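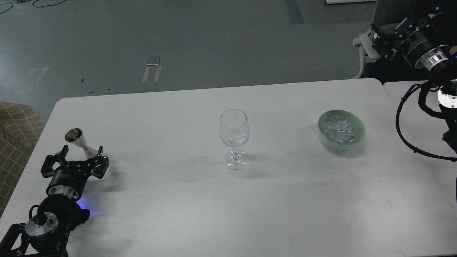

Mererid Price wants to know why a band needs a bass player at all, when she can hardly hear the bass in her favorite songs. Great question, Mererid, and I used to wonder the same thing!

Try this first. Put on a song you love and play it through a tiny phone speaker. Then play it again through big headphones. Hear that low, round sound that showed up the second time? That's mostly the bass, and it was hiding because little speakers are terrible at low notes.

Sound is made of wobbles in the air. Fast wobbles make high notes and slow wobbles make low ones. The thickest string on a regular bass guitar wobbles only 41 times in a second, which is so low that you sort of feel it in your tummy.
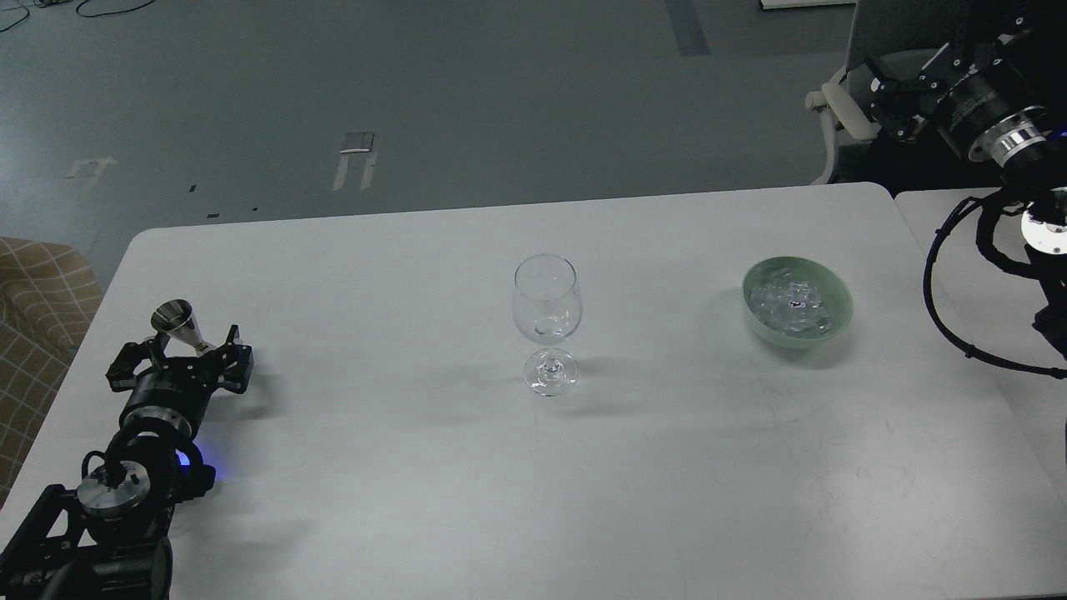

A bass player has two jobs going at once. One is keeping time with the drummer. If the drummer goes boom on the big drum, the bass often plays a note at the very same moment, and the two sounds stick together like one giant instrument. The other job is telling your ears where home is. Play a C chord on a piano, then put a low A under it, and the whole thing turns a bit sad (try it, it's spooky).

I played bass in a band called Haltine when I was 18. Our singer was Lindsay Donnelly and our drummer was Shafiq Dissanayake, and one December night we played to 200 people in a school gym. Halfway through the second song my cable fell out. I kept plucking away – no sound at all – and people slowly stopped dancing. They looked puzzled, as if the floor had gone soft.

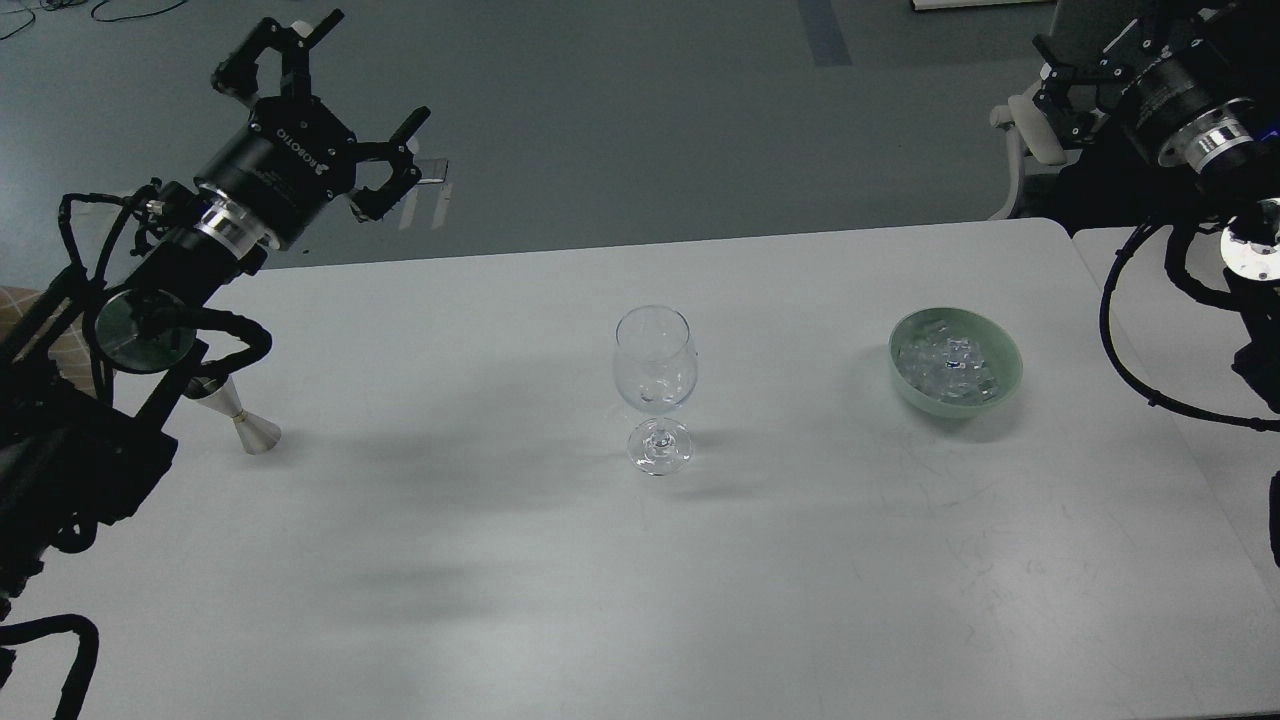

I plugged back in and off they went again, jumping up and down!

So, Mererid, pick one song and hum only the lowest part, all the way to the end. It's harder than it sounds. If you lose it, listen for the big drum and start again from there.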